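高専生チーム「Flasia」、ロボットアームの片付け課題を公開 9月の学内競技会へ

2023年6月26日

オスタード高専のロボット研究会に所属する学生チーム「Flasia」が、ロボットアームで机の上の物をかごに入れる課題の練習を校内で公開した。9月に開かれる学内競技会「Skaster」に出場する。

チームは5人で、機械科と情報科の学生が半数ずつにならないため、配線と調整は学科を問わず交代で受け持っている。競技では、野菜や果物の模型を机に置き、制限時間275秒のうちにかごへ収めた数と、落とさずに運べたかどうかを採点する。置き場所は開始直前に審判が決める。

学生は4月から、人がアームを操作した動作の記録を集めてきた。記録は現在約3000回分で、競技会までに4000回分にする計画だという。形が丸いものと葉の広いものではつかむ位置が変わるため、品目ごとに記録を分けて整理している。

公開練習では、保護者や中学生が操作も体験した。指の開き具合を画面で確かめながら、ゆっくり下ろす操作に苦労する参加者が多かった。 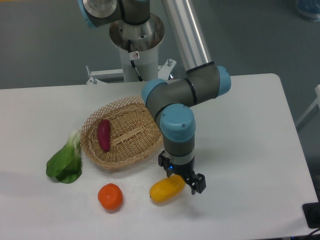
黄色いピーマン形の模型に指を合わせるロボットアーム。かごにはサツマイモの模型が入っている

チームは7月に指先の部品を作り直し、夏休み中も週2回の練習を続ける。競技会は同校のテオドラコプロス記念ホールで行われ、見学は無料。申し込みは8月から研究会のページで受け付ける。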